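Speaker notes - "What do we do with the empty box?"
Boglárka Gál, Tullalstead Repair Evening, 24 March 2019

Start slowly. Wait until the people at the back have found a chair.

Good evening, and thank you for having me. I moved to Tullalstead from Skirkard, where paper and card went in one sack and we did not think more about it. My subject tonight is packaging, and mostly cardboard.

Slide 2. Ask: who has a cupboard at home full of empty boxes? (Let them laugh. Raise my own hand.)

I kept a diary of my household from September. In that time 16 parcels came to our door. I weighed all the packaging together and it was 2,720 grams. Say the number twice, it is easy to miss.

Slide 3. Plain brown card is the easy part. Flatten it, keep it dry, take off the long strips of tape. Small pieces of tape are usually no problem, but ask your own collector. Greasy card, like the bottom of a pizza box, should stay out.

Slide 4. The more difficult group is the gift-style box, with a shiny lining and coloured print. Do not speak badly of the makers here. People like a nice box, and I like it too.

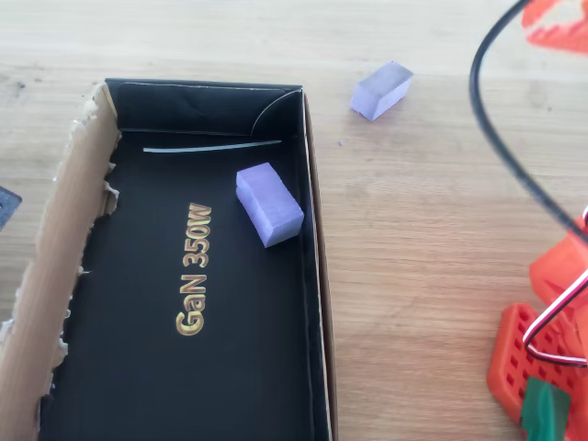 Reading time: 2 minutes

A charger box, "GaN 350W" in gold on glossy black, and plain corrugated card at the torn edge of the side. Ask the room which bin. Take two or three answers, then go on.

Explain the tear test: rip a corner. If a plastic film stretches and holds the paper together, the piece is a laminate and many mills do not want it. If it rips like paper, it is probably fine - ink alone is seldom a difficulty.

Slide 6. Keeping boxes. My rule is to keep one for as long as I could still return the thing, and then it goes. My neighbour Lò keeps all of them, up to 20 in the wardrobe, and we are still friends.

Slide 7. Last point, the card bank at Gokireck. It is open on Sundays now. Please do not leave boxes on the ground beside it when it is full.

Questions. If there are none, ask about egg trays.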